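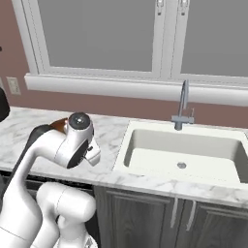
Ticket 1830: Arm stops short of the sink in the kitchen simulation

Product: Plekar kitchen task kit, simulation package
Opened by: Bimla Pathak, Waltton
Assigned to: Yuzuki Kubo, Plekar support
Priority: normal
Status: resolved, docs change pending

Reported problem

We are evaluating the kit before we buy seats for the team. The "reach to faucet" task loads fine and the arm starts over the counter to the left of the sink. When I send it toward the faucet lever it moves a short way and stops. There is no collision warning. The console prints "goal rejected, code 608" and the gripper stays over the counter with nothing in it. Same result on both of our machines. The attached render is from the sink scene with the marble counter and the gray cabinet.

What I tried before opening this:
- restarted the simulator
- reinstalled the scene pack
- lowered the arm speed to half
- moved the goal point higher, above the rim of the sink

The last one got a little farther and then gave the same code.

Reply, Yuzuki Kubo

Thanks for the render. The scene itself has loaded properly. Code 608 means the planner thinks the goal is outside the allowed workspace, so speed won't make a difference. Please send the workspace section of your config file and tell me which scene pack version you have.

Reply, Bimla Pathak

Config attached. Scene pack is version 6. The workspace file is the one that came with the trial and I haven't edited it. Ashok Awasthi on our side installed the trial in March and may have kept an older folder.

Reply, Yuzuki Kubo

That explains it. Your workspace file is from pack 2. In that pack the sink was placed closer to the arm, and the box that limits the gripper ends before the faucet in the newer layout. The installer does not overwrite this file if it finds one already there.

Please do the following:

1. Close the simulator.
2. Rename workspace.cfg to workspace_old.cfg.
3. Run the scene pack installer again and choose Repair.
4. Open the sink scene and check that the workspace box, shown with the W key, covers the faucet and the whole basin.
5. Run the faucet task with the default goal.

Don't copy your old file back in afterward. If you had custom limits, enter them again by hand.

Reply, Bimla Pathak

Did all five. The box now covers the sink and the arm reaches the lever. I ran the task several times on each machine with no 608.

One complaint for the review I have to write: the message should say which limit was hit. "Goal rejected" cost us most of an afternoon. Also, does Repair reset the gripper settings? Ours went back to default force.

Reply, Yuzuki Kubo

Yes, Repair resets the gripper settings. They are in gripper.cfg, so back that file up first. I've passed the message wording to Archana Jaiswal, who looks after the planner, and asked for a note about old workspace files on the install page. Closing this for now. Reply here if the code comes back and the ticket will reopen.

Last updated: Nov 11, 2021
3 comments found this helpful | 0 shares
Contact support | © Plekar | Back to top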